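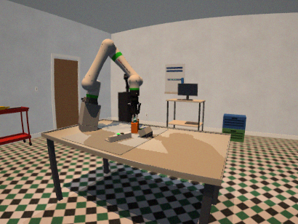 How to oil a wooden table top at home

Contents
What you need
Step 1. Clear and clean
Step 2. Sand
Step 3. First coat
Step 4. Second coat
Drying and safety
Questions from readers

My name is Joelle Awwad and I have oiled tables in my own kitchen and for my family since many years. I am not a carpenter. I write down here the way that works for me, with the mistakes I made in the beginning, so that you can skip them.

This guide is for solid wood with an oil finish or with no finish. If your table has varnish, the oil can not go into the wood and stays sticky on the top. To test it, put a drop of water on a place that is not much seen and wait. If the drop sits there like a pearl for a long time, you probably have varnish, or an oil that is still good and does not need your help.

What you need

– hard wax oil or plain table oil. I use Bretard clear, the small can. Nestix makes one too, it smells less but it is thinner and you need more patience.
– sanding paper, grit 100 for bad spots and a finer one for the end
– a sanding block. Mine is from Nakamura and has a cork side.
– cotton cloths that leave no fluff. Old bed sheets are very good, old towels are not.
– a vacuum cleaner with the soft brush
– gloves, and a metal bucket with water for the used cloths

Step 1. Clear and clean

Take everything away from the table and also the chairs, otherwise you will walk into them with oily hands. Wipe the wood with warm water and a very small amount of dish soap. Wring the cloth well. Then wipe once more with clean water and leave the table alone until the next morning. The wood must be fully dry, also in the joints between the boards, where water likes to hide.

Old candle wax comes off with a plastic card. Do not use a knife. I did it once and the scratch is still there, under the fruit bowl.

Step 2. Sand

Always sand with the grain, in long strokes from one end to the other. If there are rings from glasses or dark stains, start with grit 100 on the whole surface. If you sand only the stain you get a small valley, and in evening light everybody sees it.

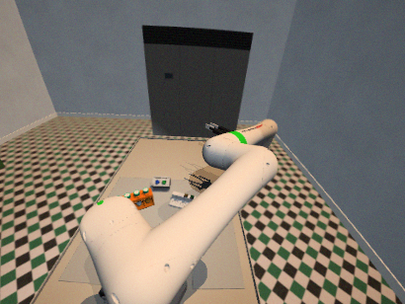 Keep the pressure even and let the paper do the work. When it feels smooth against your arm and grows quiet, it is full of dust and you should change it. After the coarse paper, vacuum, wipe with a slightly damp cloth and wait until dry. The damp cloth makes the small fibers stand up, and now you take them off with the fine paper. Many people stop before this, and then their table feels like a cat's tongue after the first oil.

Do not go too fine. With grit 600 the wood becomes so closed that it drinks almost nothing. I have a piece of 600 at home, but it is for the very end, after the last coat is hard, and only if I feel some dust in the finish.

Break the sharp edges a little with the block. Oil does not hold well on a sharp corner.

Step 3. First coat

Stir the can, do not shake it. Pour a little oil on the cloth and rub it in with circles, then finish with the grain. Less is better. Start with the underside if you can turn the top over – a board that is oiled on only one side can bend with the seasons.

After fifteen minutes look at the table from low, against the window. Where it is matte, the wood was thirsty and can have a bit more. Where it is shiny, the oil is lying on top and must be wiped off. Wipe everything with a dry cloth until it does not feel wet. If you forget a puddle it will turn to a kind of chewing gum, and only sanding helps.

Step 4. Second coat

Wait one full day, or longer when the room is cold. In February I waited two days and it was still soft in one corner. Put the second coat on thinner than the first and wipe it in the same way. For a dining table 2 coats are enough. For a kitchen counter I would do one more next to the sink.

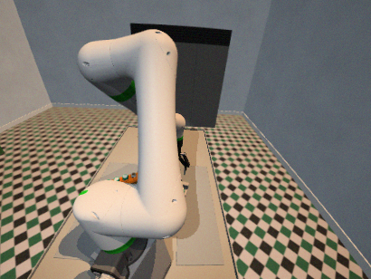

Page last changed: February, 10:40 a.m.

Drying and safety

You can put light things on the table after one day. For hot pots, wet glasses and a tablecloth please wait 7 days. The surface feels ready much earlier, but inside the wood the oil is still hardening.

The cloths are the serious part. A cloth with oil that is folded together can become hot by itself and start a fire. Put the used ones in the bucket with water, or spread them flat outside on stone until they are stiff. Never throw them fresh in the trash.

Questions from readers

Can I use olive oil?
No. It does not harden and after some weeks it smells.

My table became darker. Is it normal?
Yes, oil makes most woods darker and more yellow. For oak and ash there is the Flullier oil with some white pigment, which keeps the color closer to raw wood. Try it on the underside first.

How often must I repeat?
I do mine once a year, one thin coat without sanding. The place where we eat gets it a second time in the fall.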